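Stostitz Wipe-Clean Cover, Blue Check

Home > Table and Bed > Covers and Cloths

In stock. Sent out from our Pranville warehouse, usually within 2 working days.

A large sheet of shiny blue-and-white checked plastic, sold to people who have looked at a cream bedspread and a four-year-old with a beaker and done the sums. It goes over a table, a bed, a sofa or a chest of drawers you are pretending to paint. Spills sit on top looking foolish until you get round to them.

We have sold the Blue Check for longer than anything else in the range, including several things we thought were much nicer. Customers write in to ask for it in sage, oatmeal and something called putty. We made it in putty once. We still have the putty.

What it is good for

Craft afternoons, mostly. Glue peels off when dry, glitter can be tipped back into its pot (or most of it can), and beads show up well against the white squares. They show up less well against the blue ones, so thread your blue beads somewhere else. It also does for wrapping presents, potting up seedlings, sorting buttons and eating crisps in bed, which we don't recommend and do ourselves.

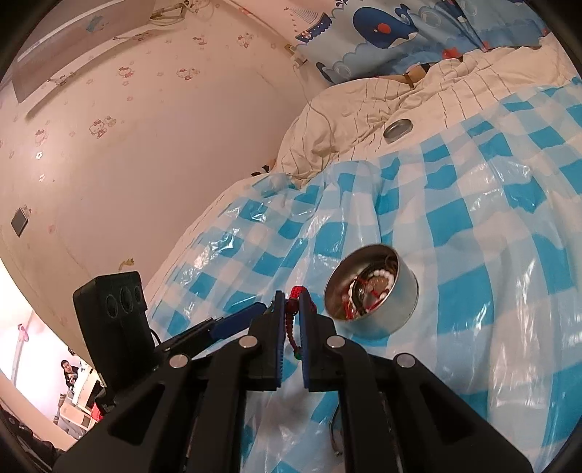
Blue Check on a bed, with a red cord bracelet and a round tin.

The surface is smooth and fairly slippery, so it slides about on a polished table. Four of our Long clips will hold it down (see below). On a bed it behaves better, though it does crackle if you sit on it, and you should not plan on a nap. Please don't use it as a mattress protector or leave it on a bed where anyone is sleeping, and keep it away from babies and small children unless you are there too.

Sizes

Small: fits a card table or a single bed with a bit of floor showing
Large: fits a table for six or a double bed
By the metre: cut to length, not returnable, so measure first and then measure again

Care

Wipe with a damp cloth and a drop of washing-up liquid. If you must put it in the machine, 30 degrees and no spin. Anyone who tries 60 will get back something smaller and more interesting, and our guarantee takes no interest in it at all. Don't iron it. Felt-tip comes off if you are quick. Beetroot and turmeric are between you and the cover.

It arrives folded and the creases take almost 37 hours to drop out in a warm room. We timed it during a quiet week in April.

Returns

Unused and uncut covers can come back to us in the original bag. We can tell if it has been used. There is always glitter.

Often bought with

Long table clips, pack of four
Iditz splash mat, round
Stostitz Wipe-Clean Cover, Putty (reduced, and then reduced again)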